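Handout 4: Looking after the two-arm cloth cell

Course notes, Lulto teaching lab
Prepared by Štefánia Hájek. Bench procedures checked by Frans Van Damme.
Revised 2019-08-24

Read this before your first bench session. It covers how the cloth cell is set up at the start of a session, how the fingers are taped and padded, how to check the arms against their hand controllers, and what to do when something goes wrong. It does not cover training or the recording software. Those are in the handouts for September.

1. What the cell is for

The cell handles small flat textiles on a white table. Two arms work from opposite sides and a person drives both of them by hand, one controller per hand. The arms copy what the controllers do. Nearly all the faults we see in this cell are small mechanical ones: a pad that has turned, a cable that pulls, tape that has let go at one end. They show up in the work long before they show up as an error message, so you need to know what a healthy cell looks and feels like.

Throughout these notes the arms are called Clarico and Nisbet. The names are on labels on the power supplies. Clarico is the one nearest the lab door. Please use the names in the logbook. "Left" and "right" depend on where you are standing, and we have had a good servo replaced on the wrong arm that way.

2. Before power

Do these with the supplies switched off.

Push on each base with the flat of your hand, low down. It should not move at all. If it rocks, tighten the clamp and push again. A base that shifts by the width of a pencil line puts the fingertips well off at full reach.

Move each arm slowly through its range by hand. You are feeling for two things, a rough spot in a joint and a cable that goes tight. The cable that loops out past the elbow needs slack at the far end of the sweep. If it goes tight there, pull a little more through the tie nearest the base. Don't cut the tie. It is the reusable kind.

Look along the thin wires at each joint. They should lie in the gap between the covers and not across a moving edge. A wire with a shiny flat spot is being pinched. Write it down and show it to whoever is running the session before you go on.

Wipe the table. Crumbs and lint do no harm to the arms, but they stick to the pads, and a dirty pad slips.

3. Fingers, tape and pads

The fingers are printed links with a round rubber pad at each tip. The tape does two jobs. It holds the pad mount snug on the finger, and it gives the finger a color that stands out from the cloth and the table in the camera views. Use the blue tape from the bench drawer and nothing else. The clear tape is too stretchy, and the cloth tape leaves glue behind.

To retape a finger:

Switch off the supply and open the gripper by hand.

Peel the old tape starting from the tip. Scrape off leftover glue with a fingernail or the plastic scraper. Metal blades mark the link.

Seat the pad. Press it straight on and turn it a quarter turn each way until it sits flat.

Wrap from the pad end back toward the joint. Each turn should cover half of the one before. Wrinkles are fine on the outside of the finger. On the inside, where the two fingers face each other, keep the tape as flat as you can.

Stop short of the joint. Tape that creeps into the hinge gets chewed up and leaves strings behind.

Close the gripper by hand and look at the pads from the side. They should meet squarely. 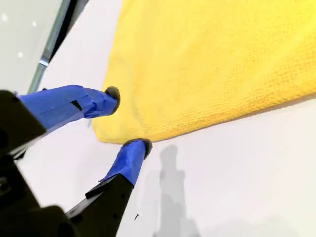
The usual wear point is the end of the wrap nearest the joint. It frays first, then a flap lifts, and after that the whole band can slide. A frayed edge by itself is acceptable for a session. A flap long enough to reach the opposite finger is not, and should be trimmed or the finger retaped. Pads last longer than tape. Change a pad when the dome has a flat worn on it or when it has gone hard. If you are not sure, compare it with a new one from the drawer.

Always change both pads on a gripper together. One new pad against one old one makes the cloth creep to one side as the gripper closes, and people then waste an hour looking for the fault in the wrist.

4. Matching the controllers

Each controller has to agree with its arm before you do any work with cloth. The routine takes a few minutes and is done with the table clear.

Put both controllers in their cradles. Switch on Clarico's supply, wait for the arm to hold its own weight, then switch on Nisbet's. Start the bench program, Lultov, and choose "match". The program reads the joint angles on both sides and lists the differences. If every line is green, pick up the controllers one at a time and go on.

If a line is red, the arm and controller disagree at that joint. Put the controller back in the cradle and check that it is fully down, then run the match again. If the same joint is red 3 times in a row, stop. Do not move the arm by hand to make the line turn green. All that does is hide the error, and the next person gets an arm that jumps when the motors engage.

When both sides agree, open and close each gripper slowly. Full squeeze on the controller should give full close on the arm. If the arm stops short, the tape is the first suspect. A thick fold on the inside of a finger will hold the pads apart.

5. The cloth test

We use a yellow towel for the test on every occasion so that results can be compared between sessions. Lay it flat between the arms with its long side running from one arm toward the other. Smooth it with your hands, then step back to the controllers. Use the towel marked TEST on its care label and put it back in its bag afterward.

Work from the corners. Bring one arm in first and take its corner, and hold still. Then bring in the second arm, stop just short of the edge with the gripper open, and check the height before you close in. Most bad grasps come from arriving too high. The pads close over the top of the cloth, pick up a few loops, and let go when the arm lifts. Come down until the lower pad is at table level, then move in, then close.
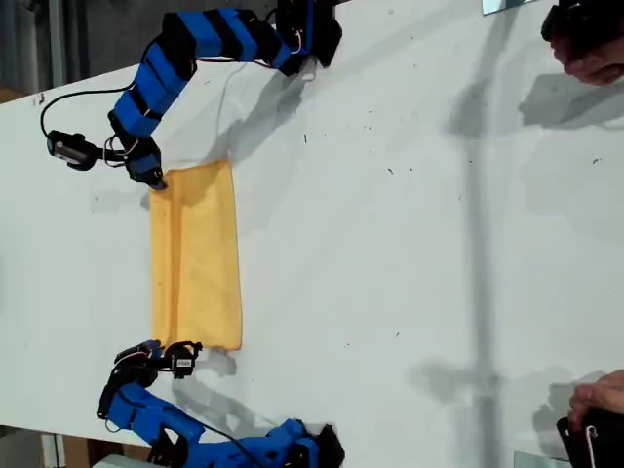 With both corners held, lift slowly to the height of a coffee cup and wait for a slow count of 4. The edge between the grippers should stay level. Lower it, open both grippers, and back away along the line you came in on. Repeat with the arms taking their corners in the opposite order.

Reading the result:

If one corner drops during the count, look at the pads on that gripper first and the tape second.

If the edge tilts but neither corner drops, one arm is sagging. Check the shoulder joint for heat with the back of your hand. A warm shoulder is normal after a long session. One that is too hot to keep your hand on means that arm is finished for the day.

If the towel twists as a gripper closes, the pads are not meeting squarely. Go back to section 3.

If the arm lags behind your hand and then catches up, note it and tell the session lead. It is usually a connector at the base - reseating it is a job for staff.

Avoid pushing a fingertip down into the table to get under the cloth. It works, and everybody does it at first. It also loads the wrist in a direction it is weak in, and we have replaced 2 wrist servos this year for that reason.

6. During the session

Keep your elbows clear of the controllers' cables. A cable that snags will tug the controller and the arm will copy the tug.

If you need to put a controller down, open the gripper, move the arm back from the middle of the table, press pause in Lultov, and only then let go. An arm that is live and following an empty controller will go wherever the controller falls.

Shadows from the lamp stand and from your own arms are normal and are not a reason to move the lamp. Leave the lamp where the floor marks are. If the marks have worn off, ask.

7. Scheduled work

Every session: sections 2, 4 and 5 of this handout.

Every 4000 grasps: new tape and new pads on both grippers, screws checked at every joint, cables unclipped and laid in again. Lultov keeps the count for each arm and shows a yellow bar when it is due. Reset the counter only after the work has been done and signed.

Once a term: covers off, joints brushed out, bases unclamped and cleaned underneath. Frans does this with one lab group and will ask for names.

8. Logbook

Write one line per arm per session, even if there is nothing to report. Give the arm's name, the result of the match, the result of the cloth test, and anything you changed. "Retaped upper finger" is no use to the next reader. Write "Nisbet, finger A, retaped, pad kept". The finger letters are scratched on the inside of each link near the joint.

For the bench report, hand in a copy of your log lines and half a page on one fault you found or were given. Describe what you noticed first, what you checked and in what order, and what the cloth test showed after the repair. Reports go in the tray outside Štefánia's office.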